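4.3 What people do with the good tablecloth

We had not planned a section on tablecloths. The study set out to ask how households in two towns, Esine and Butt, decide which of their belongings are for use and which are for show, and the interview guide gave table coverings a single line, between curtains and fruit bowls. Respondents had other ideas. Of the 207 households that returned the diary, most wrote more in the tablecloth box than in any other, and several carried on over the page and up the margin of the section on lighting.

The first difficulty is what to call the thing. Our coding sheet offered "everyday" and "best", which seemed safe enough in the office. Respondents supplied a third category, usually phrased as "the one that's on now", which was neither. It had once been best, had been demoted after some event (gravy, a christening, a cat), and had not yet sunk far enough to be cut up for dusters. We coded these as "transitional" and then found that a cloth could stay transitional for longer than some of the marriages in the sample.

Decoration turned out to matter less than we expected and in the opposite direction. Earlier work on household display tends to assume that the more a cloth has going on, the more it is saved for guests. In our diaries the plain white cloth was the one kept in the drawer, with tissue paper. Cloths with a busy print were put on and left on, and the reason given, with very little shame, was that they hid things. One respondent in Butt described her floral cloth as "forgiving". Another said that hers had been hiding the same mark for so long that she now thought of it as one of the leaves.

Printed writing is a case of its own. Cloths carrying text, whether recipes, French café menus or calligraphy, were described by their owners as patterned, and only when pressed as having words on them. Few had tried to read theirs. One man had eaten breakfast off a poem for years before a visiting niece pointed out that it was a poem, and he reported that this had spoiled it slightly. Whatever the cloth says, people put things down on it (Figure 7).

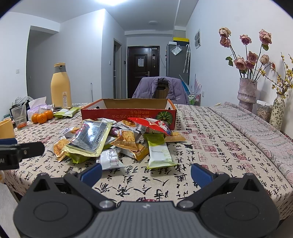 Figure 7. Cream cloth printed with Chinese calligraphy and red seal stamps, with snack packets in mixed wrappers.

The matter of what gets put down deserves more attention than the literature has given it. Diaries asked for a list of objects on the main table at teatime on one day in June. Post came first, opened and unopened, with keys and chargers not far behind. Food in packets appeared far more often than food on plates, which may reflect the hour or may reflect the respondents. Hardly anyone regarded a packet as a threat to the cloth. A bowl of soup, by contrast, was enough to bring out a mat, a tray, or in one Esine household a complete second cloth laid over the first, with a sheet of clear plastic over both. The householder explained that the bottom one was "for nice". It had not been seen since it was bought.

This practice of covering the cover was commoner in Esine than in Butt, and we are cautious about making anything of it. Esine has a market stall that sells clear plastic by the metre. Butt does not, and its residents may simply be making do with vigilance.

Cost explains less than one would hope. We asked respondents to estimate what they had paid, and received answers ranging from "nothing, it was Mum's" to a figure we rang up to check. Price did not predict whether a cloth was used. Source did, a little. Gifts were saved, inherited cloths were saved and worried about, and cloths bought on holiday were used at once, usually within a day or two of getting home, and then regretted in the wash. We had used the Lendo scale of attachment to objects for this part of the diary, and its 12th item, "I would be upset if this were lost", caused trouble. A number of people crossed out "lost" and wrote "ironed".

A word on the numbers. The diary was posted to 800 addresses in Esine and 849 in Butt, and the low return is a weakness we would rather state ourselves than have stated for us. It is likely that people who will fill in a form about tablecloths are people who own one. The follow-up sheet asked for any reason for not taking part, and the commonest was that the table was in use. We did not ask what for.

The Treron survey, carried out along similar lines in a larger town, reported a clean split between display and use. We could not reproduce it. Our households moved cloths back and forth between the two, sometimes in the course of an afternoon, and when asked to explain the rule they were following they tended to offer one and then describe having broken it on Sunday lunch grounds. The next section turns to fruit bowls, about which respondents had almost nothing to say.

Section last revised 15/07/2020

We use cookies to remember your reading preferences. Accept / Manage settings

Related items
Drawers nobody opens: storage and guilt in small households
Curtains as a public statement
The Treron survey: a reply
Measuring attachment with the Lendo scale: notes on wording

Contact the editors | Copyright remains with the authors | Back to top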